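Search this repository Advanced search

4.2 Cabinet tasks in simulation

The second group of trials concerned storage furniture. Each trial placed a single arm beside a floor-standing cabinet in a simulated home interior and asked it to reach a compartment, take hold of an item and withdraw without striking the furniture. Figure 3 shows an arm and cabinet in one of the rendered rooms. The Gashaw planner was run 248 times and the Trovow planner 100 times, under the same time limit.

Most failures came before any grasp was attempted. Where the arm had to fold close to its own base, both planners tended to stop early and report that no safe path was available. Contact with cabinet corners was the next most common cause – a fault that matters more in a home than in a workshop, where fixtures can be moved to suit the machine. Rüegg reported the same pattern in the earlier Urkance trials, with a different arm.

Room furnishings were left in place during all runs. Clearing the floor would have raised the success rate, but few households would accept that condition. We therefore treat the results as a lower bound for tidy rooms and make no claim about crowded ones.

Reader comments (2)

Hermine Rüegg: The Urkance arm had a shorter reach. Please say so in the text.

Reader, Brositus: Will the failed runs be released too?

Figure 3. Robot arm beside a cabinet, simulated interior.

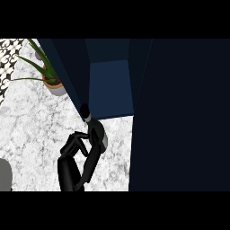 Can a robot arm be trusted to put things away in a home cabinet today?

Only under supervision, as planners still stop early or touch the furniture too often for unattended use.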